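Speaker notes – "Washing Up Without a Sink"
Elline Community Kitchen, evening talk series
April 18, 2021

(Get a glass of water first. Wait for the chairs to stop scraping.)

Hi everybody, thanks for coming out for a talk on dirty dishes. I know what the other room is offering tonight and I know it has cake, so I'm flattered.

I want to talk about washing dishes at a table, in shallow things, with very little water. A tray, a round pan, a sponge, a few plates. My grandmother did it like this every night of her life, and I got back into it when the plumbing in my old apartment on Strobel Street gave out and the landlord took until June to fix it.

(Slides 2 and 3, straight after each other.)
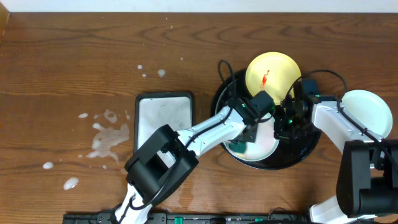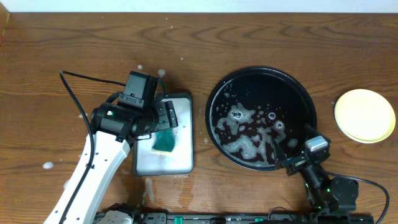

A wooden table, a rectangular tray, something round and black, and plates in cheerful colors.

OK, so. The first thing people ask me is why two containers. Why not one big tub and be done with it? And you can, sure, I did that for the first couple of weeks. The trouble is that one tub turns into soup. You put in the breakfast plates and it's fine, then the plate with the tomato sauce goes in, and from then on everything you wash gets a thin orange film on it. I ate cereal out of bowls that smelled like garlic for days!

With two, you get to give each one a job. I keep my sponge in the small one with a squirt of soap and just enough water to wet it. The plates go through the big one. When the sponge gets disgusting I swap out a cupful of water in the little tray and leave the rest alone.

(Ask: who here has camped? Hands up. Usually half the room. They already know all of this and they'll nod, which helps.)

Now, shallow. I'm a big believer in shallow. A plate is flat, it doesn't need to be drowned, it needs to be wet on the side you're scrubbing and then wet on the other side. A finger's depth will do it. Deep water feels luxurious but you can't see the forks, and you've got to carry it to wherever you dump it. I carried a full tub down 12 steps exactly once. I was wearing socks.

Suds. People love suds and I get it, they look like work is being done. But in a shallow pan too much soap is a pain, you spend the whole evening rinsing. I use maybe a third of what I used at the sink. A patch of foam off to one side is plenty. If the foam is climbing over the rim you've overdone it – scoop some off with your hand and carry on.

Order of washing! Please write this one down if you're writing things down. Glasses first, then silverware, then the plates that only had toast on them, then the saucy ones, then pans. I know everybody's mother said this. Mine said it too and I ignored her for 20 years because at a sink with a running tap it doesn't matter all that much. At a table it matters a lot, you've only got the water you've got.

(Demo part. Wipe the dry plate first so they can see the motion, then the one with ketchup. Don't rush it.)

The way I hold a plate: flat on the bottom of the pan, one hand on the edge so it stays put, sponge in the other. Start in the middle and go round and out. Soft side for anything fresh. If something has dried on, let it sit for 5 minutes with a little water on it before you go at it with the rough side. Go have your coffee. Then the rim, then flip it over and do the back. Please do the back, the backs get stacked on top of somebody else's front.

A word on the rough side of the sponge. It's great on a steel pan and I'd keep it off anything with a soft coating or a printed pattern. I took the little flowers off a Plitora saucer that way and I'm still sad about it. I only had the 3 of them to begin with.

OK, the table. This is the part where somebody always looks worried, and fair enough. You're putting water on wood. My own table is a secondhand one with a good hard finish and I've been doing this on it for years, but I wipe as I go. I keep a dry cloth over my shoulder the whole time, like a bartender. Soapy drips leave whitish marks when they dry, and most of the time those come off with a damp cloth and a dry one after it. What you don't want is a puddle sitting under a tray overnight. Lift everything up at the end and wipe underneath.

If your table is oiled or waxed, or if it belonged to someone you love, put an old towel down. A folded bath towel works better than those thin drying mats, and it's quieter too. You can also just use a cheaper table, I've done this on an ironing board (not recommended, it wobbles).

(If short on time skip to drying.)

Things I use, and people do ask, so I made a handout. The tray came out of a box of kitchen odds and ends from the Brorkell warehouse sale, and it's really meant for serving. Low sides, rounded corners so gunk doesn't collect. The box was lot number 3579, I remember because I stood in line with the ticket for an hour. Any low tray will do as long as it sits flat. Test it with water before you trust it!

The round one can be anything wide, a paella pan, a big skillet, one of those trays that go under a flowerpot if it's new and clean. I like a dark one. You can see the foam and you can see when the water has gone cloudy and it's time to change it.

Rinsing. I skipped this in the first version of the talk and got three emails, so. I pour from a jug over the plate, held at a slant above the pan. Half a cup a plate, a bit more for bowls. Warm if I've got the kettle handy. It also tops up the wash water, which I find very satisfying.

Drying – rack if you have one, towel if you don't. I lean plates against each other on a towel like a row of shingles and they're done by the time I've emptied the tray. Sponge gets squeezed out hard and stood on its edge. Don't leave it lying in the tray overnight, you'll smell it in the morning.

And the water at the end goes down the bathroom sink through a strainer. At my old place it went down the tub, slowly, with me apologizing to the downstairs neighbor.

(Handouts are by the door. Questions until they turn the lights off. If someone asks about cast iron, say that's a separate talk and point them to the sign-up sheet.)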